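The Standard

Rule 14 said that an operator shall not speak to the gripper.

Sawsan Nimri had written rules 1 through 13 herself, in one good evening with a pot of coffee, and she was proud of them. Keep the marker cube clean. Start every take with the fingers closed. Put things down as if you meant to come back for them. Rule 14 had arrived overnight from the head office of Stovico, along with 15 through 200, and a note from Wagner Sampaio saying he had taken the liberty of rounding out the document.

"Two hundred is a nice number," he told her on the phone. "It shows we've thought about it."

"Who speaks to the gripper?"

"Somebody at Alholm did. It's on the audio."

"What did they say?"

There was a pause while he looked. "Come on, sweetheart."

Sawsan conceded that this was not in the spirit of a reference demonstration. She printed the whole thing, which took the printer most of the morning and the better part of a tray, and carried it down to the white room, where Abenezer Mamo and Ayana Zeleke were already at it. The job was to do ordinary things by hand, with a gripper where the hand should be, so that a robot could one day do them the same way. Pick up a box. Put down the box. The robot would learn from whatever it was shown, and this was what had frightened Stovico into writing things down. A person who sighs before lifting, Wagner liked to say, will give you a robot that sighs.

She read aloud from the doorway. Rule 31, elbows. Rule 58, on hesitation, permitted up to a count of 2 and only with objects of unknown weight. Rule 77 required operators to move naturally. Rule 78 defined naturally, over a page and a half.

"Does it say anything about itching?" Abenezer asked.

Rule 103. Itching was to be completed before the take.

They went back to work. Sawsan sat on the bottom stair with the binder on her knees and a pencil behind her ear, and tried to watch the way an auditor would.

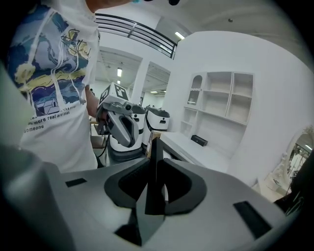
Hamdia Kahsay wrote from the Luder site that same afternoon to say that her people had read as far as rule 24 and stopped, and that she was with them. They had been fine before. Now they approached a coffee mug like a man approaching a horse. One of them had asked her whether blinking was covered. Her own view, for what it was worth, was that a standard ought to be short enough to remember while holding something.

Sawsan copied this into an email to Wagner, took out the horse, put the horse back in, and sent it.

His answer was a new draft. He had heard the sites' concerns about length and had added a summary, which ran from rule 201 to rule 230. There was also a section on how to consult the standard during a take without setting down the gripper. It called for a second person to turn the pages. The second person had rules too.

She did what she should have done at the beginning and pulled the records. The three sites had 878 takes between them that month. She went through the rejected ones in a single sitting, shoes off, a plate of crackers going soft beside her. Some had a dirty marker cube. Some began with the fingers open. A great many ended with the object flung down by a person who wanted lunch. There was one from Berhe in which the operator moved naturally, as defined, for the whole of rule 78, and never reached the box.

She found the Alholm take as well. It had not been rejected. She played it with the sound up. The lid was stiff, the fingers slipped and took hold again, and a low voice said, "Come on, sweetheart," and the lid came off as neatly as anything in the collection.

The revised standard went out in June 2020 with Sawsan's name on the cover and thirteen rules inside. Wagner called to ask, in a careful voice, what had become of the other material. She told him it was in an appendix. He asked where the appendix was. She said it was being reviewed for elbows, and he seemed satisfied, or at least he said he would look forward to it.

Down in the white room Ayana had the lid task next. She closed the fingers, waited for the tone, and reached. It stuck. Sawsan, on the stair, watched her lips move, and found something to read in the binder.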